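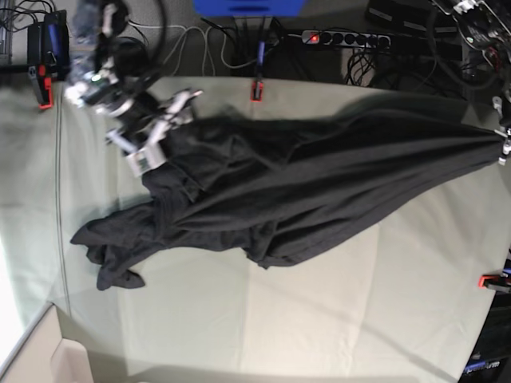 Will the tape pull the paint off, one reader asked after last month's marble run page, and can you do it in a rental? Yes and yes, sort of. Painter's tape. The cheap blue kind is fine for a weekend, left up all of September it is not fine, ask me about the hallway.

So, marble runs again. Short version for anybody who missed the Sostham session.

You need: paper towel tubes, painter's tape, scissors, a shoebox, marbles. Big pompoms if there's a toddler in the house – marbles and under-threes don't go together, full stop. Cut the tubes lengthwise so you get two gutters out of each. Grown-up job, tubes squash and the scissors slip.
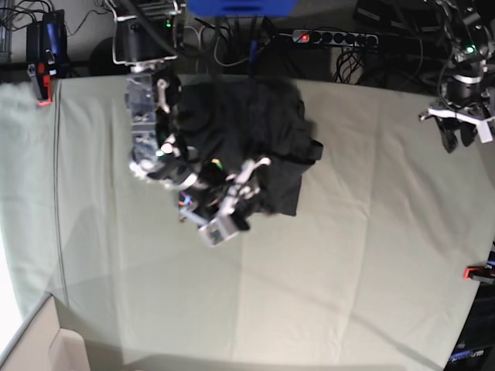
Start at the top of the wall and work down. Kids always want to start at the bottom, let them, then watch the first marble miss everything and move it all together. Slope matters more than anything. Too steep and it flies off, too flat and it just sits there. Tape each gutter in two spots, front edge and back, and leave the next one hanging a bit under the end of the first. Test after every peice. Not at the end!

The Oken group did theirs on the back of a door. Good idea until someone needed the bathroom.

Things that worked as gutters: cereal box cardboard folded in a V, a cut up juice carton, pipe insulation from the hardware store (12 inches is a good length, gray, bends nicely round corners). Things that didn't: wrapping paper tubes, too thick to cut. Straws, no.

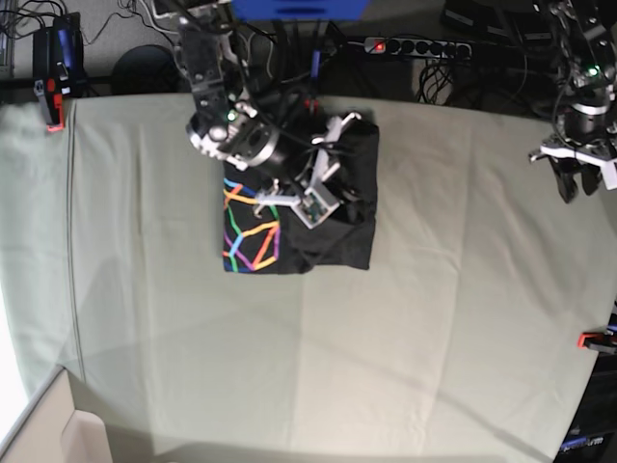 *Black garment, rainbow line print, on the cloth.*

Noise. Marbles on a hard floor at six in the morning, you'll know about it. Put an old T-shirt in the bottom of the shoebox, or a folded towel. Felt balls are quieter but slow, so make the slope steeper to match. My 9 year old timed marble against felt ball against a frozen pea. The pea won once. Then it got stepped on.
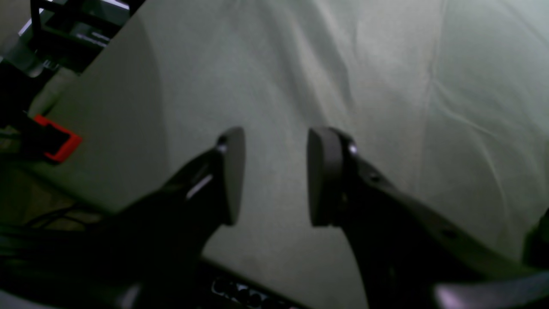

If they get bored of straight down, add a gate. Cut two flat pads from thick cardboard, round off the corners and tape them to the wall near the bottom of the run. Tilt them in so the tips face each other with a narrow gap left between, same as the two black fingers in the photo, but set yours just wider then the marble. Roll it through without touching either side, ten points. Make up the rest of the scoring yourselves, ours changed every turn and there was shouting.

Next meetup is at the Datthorpe hall, doors at 9, bring your own tubes and a roll of tape. Room for 31 kids with a grown-up each. We've got wall space along one side only so it might be two sittings – will confirm by email. Theme after that is probably shadow puppets, unless someone has a better one. Reply to this if so.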